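Lurdes Frade
Thread, 11 posts

1/ Our student robotics club has one project this term, and it's groceries. The robot has to pick produce off a display and put it in a shopping basket. I'm keeping notes here because the shared doc is a mess.

2/ The task list came from Fernanda Nogueira, who coaches us. Six kinds of produce, one basket, no help from a person once the run starts. The final event is in May.

3/ I'm on the hand team with Yusri Osman. Simão Garcia and Armindo Ramalho have the arm and the software. We named the whole setup Skurklow and it stuck. 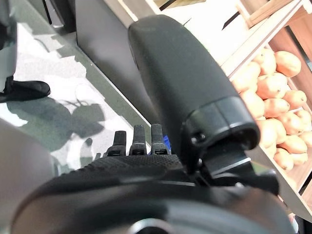 2 min read

4/ Wrist camera view, with the wooden crate on the right. The big finger takes up a lot of the picture. Yusri wants to move the camera. I'd like to leave it alone until we have numbers for both positions.

5/ The textured palm was a long argument. Smooth was easier to wipe down. We went with texture for grip, and I still can't say how much it helps. Testing that properly is on my list.

6/ Round produce in a pile is harder than one item on a table. You pick one, and its neighbors roll. Armindo's current rule is to go for whatever sits highest and has the most space next to it. If two items tie, it takes the closer one.

7/ Our log is at 101 attempts. Each line has the item, the grip setting, and what went wrong if anything did. Please fill in the last column, even if the answer is "don't know." Four lines from Saturday are blank and I can't use them. 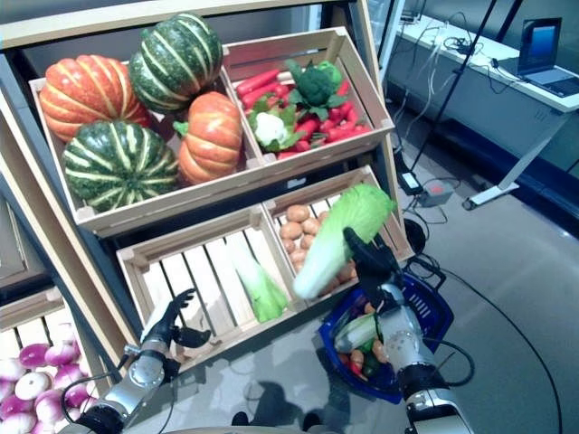 Filed under: Student Projects

8/ Napa cabbage over the blue basket, right gripper. Cabbage is its own category in our log. It's big, the leaves give when you squeeze, and a grip setting that suits a potato doesn't tell you much.

9/ Scoring, for those who asked: a pick counts when the item is in the basket and undamaged. Dropping it in from too high loses points. Simão added a lower release height to the code, but it makes every run longer, so we need to decide how much time we can give up.

10/ The basket stays on the floor next to the display. We talked about raising it. Fernanda said to keep it where it is and fix the arm path, so that's what we're working on.

11/ Next: 50 runs with the same grip settings and no code changes in between. Yusri is setting up the log sheet. If you're in the club and want a shift, message me before 6 tonight.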